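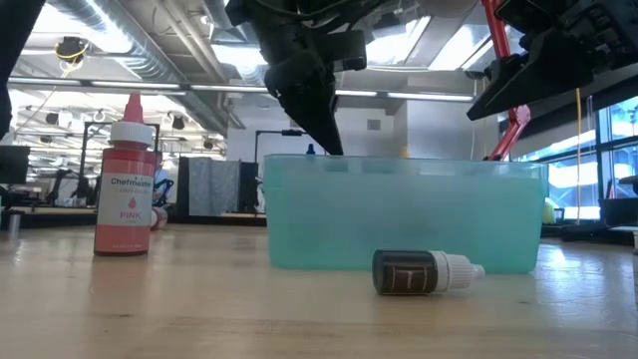 *Teal storage bin with a Chefmaster squeeze bottle in pink and a small dropper bottle.*

# Arlow Small-Bottle Bin, Teal

Item 408. Sold singly or in a case of 12.

The Arlow bin is a wide, open-top plastic bin for small bottles: food coloring, flavor drops, extracts, glue, paint, and craft ink. The plastic is frosted. You can tell from the side whether the bin is full or nearly empty, but you will need to look in from the top to read labels.

The low, wide shape keeps bottles within reach. Small dropper bottles can be laid on their sides on the floor of the bin. Tall squeeze bottles should stay upright, either in the bin or next to it, with the cap screwed down.

## Details

- Color: teal, semi-transparent
- Shape: rectangular, rounded corners
- Length: 408 mm
- Width: 235 mm
- Depth: 156 mm
- Lid: sold separately (Arlow flat lid, same color)
- Bottles not included

## Using it for dropper bottles

Check each cap before you lay a bottle down. A cap that is a quarter turn loose will leak overnight, and food color gets into everything. Wipe the neck and the threads first, then close it.

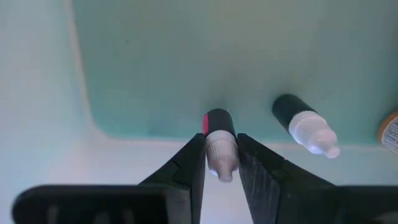 If you keep more than one kind of dropper bottle, point all the tips the same way. It makes the caps easier to compare when you are looking for a color, and you can pull one bottle out without turning over the rest. Bottles with the same cap color should get a dot of tape or a marker line on the cap.

Do not mix food colors and craft inks in one bin. Anežka Brabec in our Plultton shop uses a strip of masking tape on the rim, marked FOOD or CRAFT, and we suggest the same.

## Cleaning

Wash by hand with warm water and dish soap. Rinse and dry before refilling. Fresh color spills come off with a damp cloth. Dried red and blue can leave a tint on the floor of the bin. A paste of baking soda and water, left on for 12 minutes, takes most of it out. Don't use scouring pads. They scratch the frosted finish and the scratches hold color.

## Ordering

In stock at Plultton and Sorkerdale. Case orders ship from Aranda. The lid was out of stock through August and is available again.

For case orders or questions about fit on a shelf, ask for Nhàn Tiêu at the Sorkerdale counter. Returns are accepted on unused bins with the sticker still on.

Page updated 24th October.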